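Acordo comercial com Skotow avança sem que se saiba quem ganha com ele

Governo e parceiros anunciam «abertura histórica», mas o texto conhecido deixa de fora quase tudo o que as empresas perguntam

1 de maio de 2025

O acordo de comércio preferencial entre Hernora e Skotow foi dado por concluído ao fim de 17 rondas de negociação. O comunicado conjunto fala numa «abertura histórica» e promete a eliminação gradual dos direitos aduaneiros sobre 2842 linhas pautais. Os anexos, onde se devia ler quais são essas linhas e em que prazo caem os direitos, continuam por publicar.

É a segunda vez que a conclusão é anunciada. Em março, o gabinete do comércio externo de Hernora garantiu que só faltava a revisão jurídica e que a assinatura estava por semanas. Depois reabriu-se o capítulo das regras de origem, a pedido de Skotow, e a palavra «conclusão» desapareceu dos discursos oficiais até agora. O que mudou entretanto no articulado não foi explicado na conferência de imprensa, que terminou após quatro perguntas.

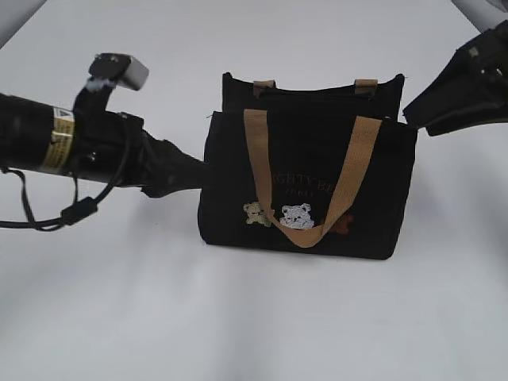
As regras de origem são a parte do acordo que decide se o resto serve para alguma coisa. Um produto só beneficia da tarifa reduzida se for considerado originário de um dos dois territórios, e para isso tem de incorporar uma percentagem mínima de valor local ou passar por uma transformação suficiente. Na têxtil e na marroquinaria, o critério é particularmente apertado. Um saco de tecido preto com uma alça de fita castanho-clara parece um artigo simples, mas o tecido pode vir de um país, a fita de outro e a costura ser feita num terceiro. Consoante a redação final do capítulo, o mesmo saco entra com isenção ou paga a tarifa por inteiro. O resumo de 13 páginas distribuído aos jornalistas dedica dois parágrafos ao assunto e remete o resto para os anexos.

Também a acumulação de origem ficou por esclarecer. Sem ela, os materiais comprados a países terceiros contam contra o fabricante, ainda que esses países tenham acordos com ambas as partes. A delegação de Hernora disse ter obtido «uma solução equilibrada». A de Skotow, que falou meia hora depois, disse ter preservado «integralmente» a sua posição inicial. As duas afirmações dificilmente são verdadeiras ao mesmo tempo.

Nos números apresentados há igual margem para dúvida. O governo estima que 3492 empresas de Hernora possam vir a usar as novas preferências. A conta inclui todas as que exportaram pelo menos uma vez para Skotow, qualquer que fosse o valor, e não distingue as que já vendem com tarifa zero ao abrigo do regime anterior. Para essas, o acordo pouco altera, a não ser o modelo do certificado a preencher.
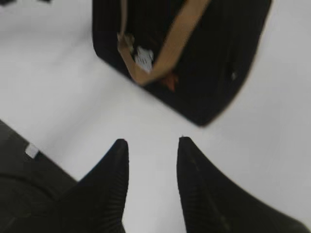
O certificado, de resto, é um problema antigo. Quem exporta em pequenas quantidades prefere muitas vezes pagar a tarifa a reunir declarações de fornecedores, faturas e fichas de fabrico para cada remessa. O novo sistema de autocertificação deveria reduzir esse peso, mas transfere para o exportador a responsabilidade por qualquer erro, com controlos que podem ocorrer anos depois da venda. Uma empresa grande contrata quem trate disso. Uma oficina com seis pessoas fica a fazer contas ao risco.

A Plerkero, transitária com operações nos dois portos, comunicou aos clientes que não vai alterar os preços nem os procedimentos enquanto não houver texto definitivo. Recomenda mesmo que não se assinem contratos de fornecimento a contar com as tarifas novas. O aviso contrasta com o entusiasmo oficial e é, até ver, o documento mais prático que o acordo produziu.

Os defensores do tratado argumentam que a demora sai mais cara do que as imperfeições. Apontam a subida das barreiras noutros mercados, a incerteza nas rotas marítimas e o risco de Skotow dar prioridade a parceiros maiores. São argumentos sérios — a dependência de poucos mercados custou encomendas a vários setores no último ano. Mas foram usados, quase palavra por palavra, para apresentar o acordo anterior, e a avaliação independente prometida nessa altura nunca foi divulgada. O gabinete do comércio externo, questionado sobre o paradeiro desse estudo, respondeu que está «em fase de atualização».

Há ainda o calendário da redução tarifária. O comunicado refere uma «fase transitória adequada à sensibilidade de cada setor», fórmula que tanto pode significar dois anos como 15. Os produtos agrícolas ficam sujeitos a contingentes, cujo volume não foi indicado. Os serviços, incluídos no mandato negocial, aparecem no resumo apenas como matéria para «diálogo futuro». E a cláusula de salvaguarda permite a qualquer das partes repor direitos se as importações crescerem «de forma significativa», sem que se diga o que conta como significativo.

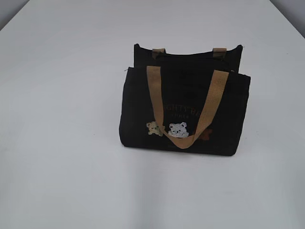 Lindsay Donnelly considera que o ceticismo vai longe demais. Um acordo imperfeito, defende, cria pelo menos um mecanismo de resolução de litígios, e hoje uma empresa com mercadoria retida na alfândega de Skotow não tem a quem recorrer a não ser aos tribunais locais. «Já seria alguma coisa ter um prazo para receber resposta», afirma, embora admita que também ela não leu os anexos e que gostaria de os conhecer antes da votação.

O mecanismo existe, de facto, no resumo. Prevê consultas entre as partes e, falhando estas, um painel de três árbitros. O acesso está porém reservado aos governos, pelo que a empresa terá de convencer o seu a abrir um processo. No acordo em vigor existe um procedimento semelhante, que nunca foi acionado.

Wahyudi Pillai, ouvido na comissão parlamentar de economia, pediu que a ratificação só seja agendada depois de publicados todos os anexos, em versão consolidada e com as listas pautais pesquisáveis. Pediu também que se separem, na estimativa do governo, as empresas que passam a ter uma vantagem nova das que apenas mudam de regime. O presidente da comissão registou os pedidos e não fixou data para a resposta.

A cerimónia de assinatura deverá realizar-se no Palácio Halliday, em dia ainda por confirmar. O gabinete do comércio externo diz que os anexos serão publicados «em tempo útil», sem esclarecer se isso acontece antes ou depois da assinatura.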